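Plilmont Community Boards > Home and Garden > Laundry

Thread: Does line drying really fade colours or is that a myth?

plurneck_pete
Joined August 2022
My partner reckons the clothesline is wrecking our tees and wants everything in the dryer. I grew up with a line in the yard and my favourite shirts lasted ages. Power bill for February was awful so I'm not keen. Who's right?

gumbootgal
You both are, sorry! Sun will fade anything bright if you leave it out all arvo. Turn them inside out and bring them in as soon as they're dry. I do mine at 40 degrees max, cotton only.

soggysocks
Disagree with gumbootgal on the 40. Cold wash, always. I ran warm for years and all my darks went grey, line or no line. My old Dremier top loader doesn't even have the hot tap hooked up any more.

gumbootgal
Cold doesn't shift sunscreen off a collar though. You end up washing it 2 times and where's the saving in that?

maple_mum
Yellow is the one I'd worry about. Reds go pink and you can live with it, but yellow goes a sort of sad custard colour. And watch the printing on club and charity tees, it cracks if you tumble them hot. A yellow one with a logo and lettering on the front, like this, I'd keep right out of the dryer.
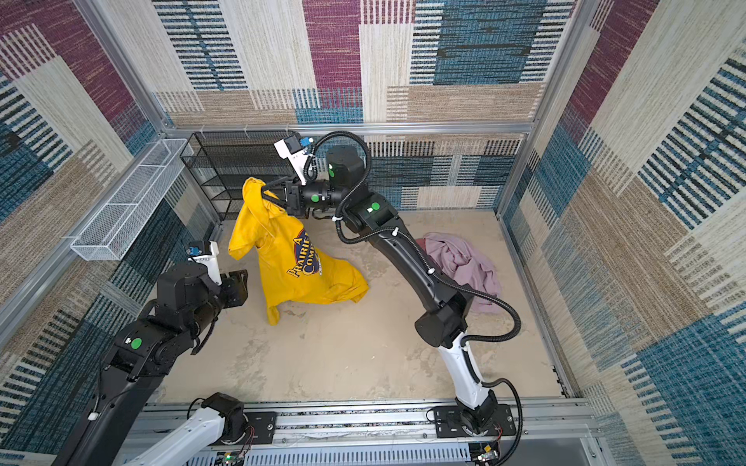
Reply 6
soggysocks
Fair call on the prints. I'd still peg from the hem, never the shoulders, or you get those silly little ears.

driptray
Hangers! Put the whole shirt on a hanger and hook that over the line. No peg marks at all, and you can fit heaps more on. I've got one of those fold-down Soomro racks under the carport and it's in shade all day, so fading is a non-issue.

gumbootgal
Until the wind gets up and your hangers are in next door's pool, lol.

plurneck_pete
OK so inside out, in the shade, out of the dryer. Partner has read all this and says the towels are still going in the dryer because mine come out like cardboard. I'll cop that one.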